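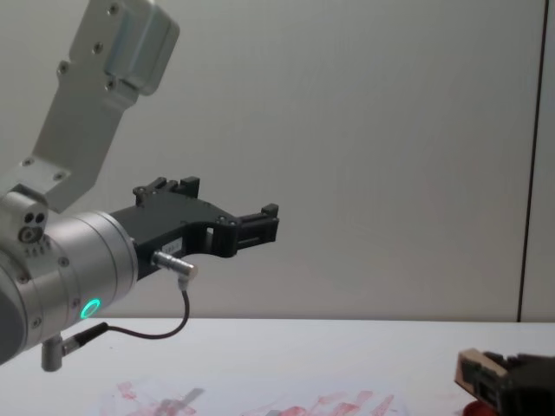 White top against the gray wall panel, back edge and seam.

**Gap and seam behind a white tabletop - seal it or leave it?**

Posted by plustier_bench, 7/15/24

I'm fitting out a small workroom in Nustthorpe. The table has a white top and sits along a plain light gray wall. Toward the right there is a thin dark vertical seam where the wall panel meets a lighter one, and it runs down to table level. Small screws roll off the back edge of the top and I have to pull the table out to get them. The gap is 31 mm at the left end and 30 mm at the right.

I'd like to close the gap without fixing the table permanently. I also want to know if the vertical seam should be filled. The panels are screwed to studs and don't flex when I press on them.

**Hnatiuk**

Leave the table free and fix a strip to the wall instead. Use a flat aluminum or PVC angle with the horizontal leg resting on the tabletop and overlapping it by at least 10 mm. The leg has to cover the full gap, so buy a 50 mm angle. A 40 mm one will technically reach at your wider end but leaves very little overlap.

Screw the vertical leg into the studs, one screw every 300 mm or at whatever spacing your studs allow - plastic anchors are fine in between. Stop the strip at the seam and start a second piece on the other side, with a 2 mm space between them. Panels on separate studs can move a little with humidity, and a continuous strip across the joint may buckle.

As for the seam, don't use hard filler. It will crack. Paintable acrylic caulk in light gray works if the seam is under 5 mm wide.

**zikis84**

foam pipe insulation. cut it to length and push it in the gap, done. mine has been in since April

**Hnatiuk**

Foam will hold at 30 mm if you buy it oversized. It does collect dust, and small screws sink into it.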